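Surface Design 2: Pattern Repeats
Handout 4: Scale, direction and joins in printed surfaces
Course tutor: Nomvula Coetzee
Revised July 2024

Scope

This handout covers how a repeating pattern is built, how it is measured, and what happens where it meets an edge or a second pattern. Colour separation and ink are dealt with in Handout 5. Read these notes before the workshop and bring a steel rule and tracing paper.

Terms

Motif: a single drawn element, such as a flower, a leaf or a brick.
Repeat unit: the smallest block of artwork which, when copied across and down, gives the whole pattern.
Drop: the vertical shift applied to a unit when it is placed beside its neighbour. A straight match has no drop. A half drop moves each second column down by half the height of the unit.
Ground: the colour or surface left showing between motifs.
Density: the share of the ground covered by motifs.

Measuring the repeat

Choose a point that is easy to find again, such as the tip of a leaf. Move straight down until the same point appears in the same position and record the distance. Do the same across. If the point does not come back on the horizontal, look for it at half the vertical distance. Finding it there indicates a half drop.

Worked case. A paper has a vertical repeat of 300 mm and a straight match. Each length cut from the roll must be rounded up to the next multiple of 300 mm before the trim allowance is added. With a half drop, alternate lengths start 150 mm further down the unit. Cutting those from a second roll usually saves paper.

Geometric and scattered patterns

A brick pattern is a running bond: each course is offset from the one under it, in most cases by half a brick. The eye reads the mortar lines first, so any error in level shows at once. Hang or fix this type of pattern to a plumb line and disregard the ceiling line. At an internal corner the courses must meet at the same height on both walls. A difference of 2 mm is visible at normal reading distance.

A scattered floral has no ruled lines and tolerates small errors. Its weakness is clustering. If one rose is heavier than the others, it forms stripes or diagonals once the unit is repeated over a large area. Test by printing the unit at reduced size and viewing it from across the room.

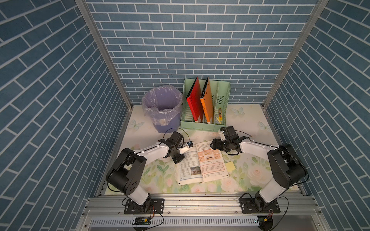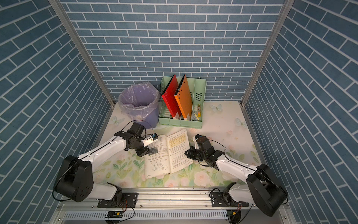

Fig. 1 (both views). Brick pattern on three walls, with a floral pattern on a pale cream ground below.

Combining two patterns

Three properties should be compared before two patterns are placed together.

Scale. Motifs of nearly equal size compete. Keep one clearly larger than the other.
Contrast. A dark wall pattern with light lines will carry more weight than a pastel. Decide which is to lead.
Direction. A pattern with a strong horizontal suits a partner that can be read from any side.

Pale grounds are forgiving in this respect. They also show marks, and should be specified with a washable finish if used on a horizontal surface.

Resolution and file size

Prepare artwork at 300 dpi at final size. For work viewed only at a distance, 200 dpi is acceptable, but fine lines such as mortar joints will soften. Keep line work on a separate layer from filled areas. Save the repeat unit alone and let the printer tile it. Files supplied already tiled will be returned.

Common faults

Hairline gap at the edge of the unit: artwork was not snapped to whole pixels.
Visible striping: uneven density. Redraw the ground areas first.
Courses drifting out of level: first length hung out of plumb.
Motif cut at an external corner: repeat not centred on the main wall.

Exercise

Draw one geometric and one scattered unit, each 200 mm square. Tile both 4 across and 4 down. Mark any stripe or cluster in pencil, correct the unit and tile again. Hand in both versions with the measured repeat and drop written on the back. Work goes to Pieter Nkuna in the print room.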